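# The Vavmont Soup

The town of Vavmont had a soup, and the soup had a feud, and by the time Seija Halonen moved there to write a biography of a minor canal engineer, the feud had gone on long enough that people gave directions by it. Left at the bakery that was for leeks. Straight on past the dentist, who was against.

The soup was called Trota. It contained potatoes, barley, a smoked fish and an argument. The upper town put leeks in it. The lower town said that anyone who put leeks in it might as well put in a shoe.

Seija had no opinion on leeks. This was understood to be a temporary condition, like a cold, and people were kind about it. Her landlady, Mrs. Tremblay, left a jar of the lower-town version on the stairs. The man who read the meter left a jar of the upper-town version on top of the meter. For a while she ate very well.

Then in April the library asked her to judge the cooking contest. They asked her on the grounds that she was from somewhere else, and also that the last judge had moved to the coast and changed his number.

"There are only 10 entries," said the librarian. "You taste, you write a number on a card, and you leave by the side door."

"Why the side door?"

"It's nearer the bus."

Seija prepared the way she prepared for everything, by reading. The library had a parish cookbook in its locked case, 224 pages long, with the Trota recipe on a page so stained that it could have been served. She made out potatoes. She made out barley. After the fish came a word that began with an L and went on under a brown ring the size of a cup.

She held it to the lamp. She tried it with the landlady's magnifying glass, which Mrs. Tremblay lent her with the air of someone handing over a weapon. The word could have been *leeks*. It could have been *lard*. In a certain mood, toward midnight, it could have been *Leonard*.

She should have closed the book. What she did was turn the page, and there in the same brown hand the recipe ended: *as made for us by the cook from Dillance, who was passing through.*

Dillance was the next town over. It was 2 miles down the valley, and Vavmont had not spoken well of it since the railroad.

Seija sat for a while with this. She had come to write about a canal engineer, a man whose life held no surprises and who had, she now saw, much to recommend him. She thought about the side door. She thought about the man on the coast with his new phone number, and wondered if he, too, had turned the page.

The contest went off in the usual way. The upper town sat on one side of the hall and the lower town on the other, and between them ran an aisle wide enough for an ambulance. Seija tasted everything. Some of the soups had leeks. One, by a boy of eleven who had misheard, had leaves. She wrote her numbers on her cards in a small firm hand, and gave first prize to the boy, which upset both sides so evenly that it felt almost like peace.

"Leaves," said Mrs. Tremblay, on the walk home. She said it again at the gate.

The cookbook went back in its case. Seija had considered telling the librarian, and had gone so far as to clear her throat, but the librarian was already turning the key.

"Find anything?" the librarian said.

"It's very stained."

"Yes," said the librarian, and looked at her for a moment – quite a friendly look, all things considered. "We try to keep it that way."

On Sunday-best paper, with a ribbon, the invitation to judge next year's contest came under her door before supper. Seija read it twice, put it in with the canal notes, and went down to see which jar was on the stairs.
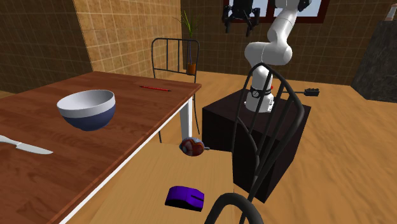
Mirela: My grandmother's town had the same war over dumplings, and I'd bet money the librarian spilled that cup herself. I was rooting for Leonard, though. Will there be more about the boy and his leaves?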